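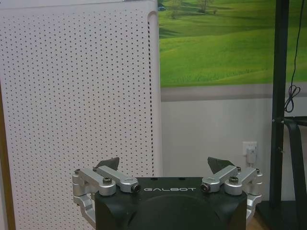 The pipeline everyone has already spent

Aug 31, 2019

Drive into Tresholm from the south and the first thing you pass is a billboard promising the town a gas future. It went up in February, when Drorkell Energy told a packed hall that its proposed export terminal would be shipping liquefied gas to Asia within a few years. The billboard has faded since then. The promise has been repeated so often that the local council now writes its budget as though the first tanker were already tied up at the wharf.

It isn't, and there are good reasons to wonder if it ever will be.

Start with the customers. Drorkell says it has "strong interest" from buyers for most of the plant's output. Interest costs nothing. What lenders want to see is a signed agreement running long enough to pay down the debt, and the company's latest shareholder update lists 2 memoranda of understanding, neither of them binding. One is with Hustska, a trading house that buys and sells cargoes wherever the margin happens to be and has no power stations or city gas network of its own to feed. A trader may turn out to be a perfectly good customer. It may also walk off the moment spot prices fall below the contract, and spot prices this year have done very little except fall.

The usual answer to this is that demand in Asia will soak up whatever gets built. That was said about the last round of projects, too, and the round before it. Everyone who went to the bank with a demand curve had the same curve. Plants that looked like sure things on paper came in late and over budget, and they arrived all at once, which is why buyers who used to sign for decades now haggle over a few years and expect the right to send cargoes elsewhere.

Then there are the jobs. The figure on the billboard is 3,726, a number with a lovely ring of precision. You have to go to the appendix of the company's own economic study to find out what it is made of. It covers the construction peak, and it includes positions the consultants believe will be created in shops, motels and trucking yards by the people who come to build the thing. Once the terminal is running, the same study expects 30 permanent positions on site. The town has lost more work than that to the closing of a single sawmill.

Nobody in Tresholm is foolish for wanting this. Rents have been flat for years, the high school has been talking about merging with the one down the highway, and a big employer with a cheque book is hard to argue with. But the cheque book is worth a closer look as well. The community benefits package depends on a final investment decision, and the date for that decision has moved twice. Meanwhile the council has agreed to widen the port road and extend the water main at its own expense, on the understanding that it will be paid back out of future rates. No rates will be levied on a vacant lot with a fence around it.

The supply side is no tidier. Drorkell owns no gas. It plans to buy most of what it needs from the Mujić field, where drilling results have been released in a trickle and where the operator has yet to publish an independent reserves estimate. If the field disappoints, the terminal will be bidding against local manufacturers and households for the same molecules. Anyone who heats a house in this part of the country can guess what that does to the winter bill. The company says domestic users will be "appropriately protected". Asked what that meant, it sent back the same sentence with a link to its website.

A project can survive one weak leg. This one has no firm buyer, no firm supply and no firm start date, and the labour figures need an appendix to make sense of them. Drorkell's shares rose anyway on the day of its last announcement, which contained a new artist's impression of the jetty and a revised logo.

The next shareholder update is due before the end of the year. The port road will be finished first.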